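4.2 Ensaio comparativo das garras

1. Monte a garra Vusis no suporte manual e aperte os 2 parafusos de fixação.
2. Coloque um cabide sobre a mesa, entre os dedos da garra.
3. Feche os dedos, eleve a peça e registe o resultado na folha de ensaio. 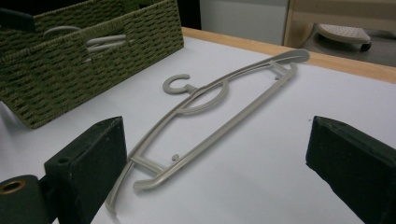 Quantas repetições exige cada garra?
São exigidas 24 repetições por garra, com o mesmo modelo de cabide.

4. Repita os passos 1 a 3 com a garra Sepp.

Cuidado: não coloque as mãos entre os dedos durante o fecho.

Nota: os registos devem ser enviados a Piret Rimkutė.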